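Troltbridge Catering Evenings
Search this site Search talks, people, places
Talk notes, December 15, 2018
Speaker: Yvonne Catterall
Working title: The Drink on the Side

(Wait for the chairs to stop. Don't start with the joke about the urn. It went badly at Wovadmont.)

Good evening. I have spent most of my working life on the part of a party people stand next to when they don't know anyone. The drinks table. I've laid it, filled it, mopped it and apologised for it, and tonight I'd like to talk for a while about the cold drinks dispenser, the glass that goes under it, and the tray that catches everything the other two get wrong.

Start with money, as it wakes people up. When Ginette Masson and I did the Rathjen summer do we had 700 guests on the list and 537 through the door. We had ordered for the 700. I can tell you from experience that elderflower pressé doesn't improve in a garage.

What saved us was self-service. Fill a tank, put it up on its stand, put glasses near it and go away. Guests are quite capable of working a tap. They are less capable of stopping, and we'll get to that.

(Slide. Drink some water. Let them look.)

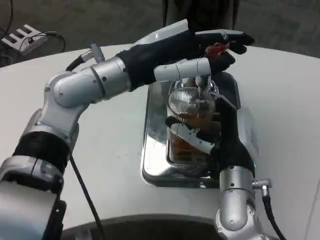

Now, glasses. Ribbed ones have come back, and I'm for them, with reservations. For them: they hide fingerprints, they feel decent in the hand, and a guest with a plate in the other hand can keep hold of one. Against them: every rib is a small private place for lemon pulp. Uwe Frerichs, who ran the wash-up at Bosora for longer than was good for him, wanted them banned. He'd hold one up to the window and sigh at it. We compromised, meaning I bought the glasses and he went on sighing.

Clear glass, whatever you choose. People like to see how much they've poured. Coloured tumblers look lovely in a brochure and then you spend the evening blotting cuffs.

Put the garnish somewhere sensible. If fruit or mint goes in the glass, it goes in before the drink. Drop a slice of orange into a full glass and you've made a fountain. Roswitha Böttcher likes to put hers in the tank, and by nine o'clock there's a strawberry in the tap and a queue back to the coats. I've raised this with her. She says it looks festive.

(Pause here if Roswitha has come. She may want to answer.)

The tap itself. Most complaints at a drinks table are tap complaints. It drips, it sticks, it comes off in somebody's hand. Before anyone arrives, pour three glasses yourself and drink at least one. If the flow is slow, look at the lid first. A tank with a tight lid and no vent will glug at you and then sulk. Darmawan Tambunan once took an entire dispenser to bits in a marquee, washers all over the grass, and the fault was cling film under the lid. He was very good about it. I wasn't, I laughed until I had to go and stand by the generator.

A handle in a bright colour earns its keep in a dim room. Guests will pull whatever looks pullable, so let it be that.

Height. You want the glass to go under the spout upright, with a bit of air above it. Tilted glasses are for beer and for people who enjoy wet sleeves. Bring one of your own glasses when you buy or hire the dispenser and try it. I've been handed tall glasses and a low spout on the same van, from the same firm, with the same invoice number, and been told they were a set.

(Next slide. Don't read it out, there's nothing on it to read.) 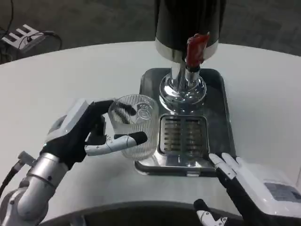
Which leaves the tray, my favourite and the least loved. A drip tray with a grate holds less than you think. Empty it when you top up the tank, every time, even if it seems fine. The one you skip is the one that gets carried across a pale carpet by a helpful nephew. Lift the grate out and wash under it afterwards. Squash left overnight turns into something you could mend shoes with.

Shiny surrounds need a dry cloth at the start and another halfway through. I used to keep one in my apron pocket and polish while pretending to be interested in someone's extension. A surprising amount of planning permission came my way like that.

And give the thing a proper table. Round tables are kind to hips and less kind to corners of trays, so keep the tray well in from the edge and put the spare glasses to one side where hands won't cross. We tried them behind the dispenser for a season. Guests reached round it like people feeling for a light switch in a hotel.

(If time is short, skip the next bit and go to questions.)

Numbers, for those with pencils. At the Wovadmont lunch we had 85 places and took 83 glasses home. One was found in a flowerbed. The other I believe is still in use in the vestry, and good luck to it. Carry spares, and don't go chasing the missing ones in the car park.

Ice goes in a separate bucket with its own tongs. In the tank it melts, and the last third of the evening is served faintly flavoured water by a host who can't work out why people are leaving.

Questions. Uwe, you can put your hand down, I know what it's about.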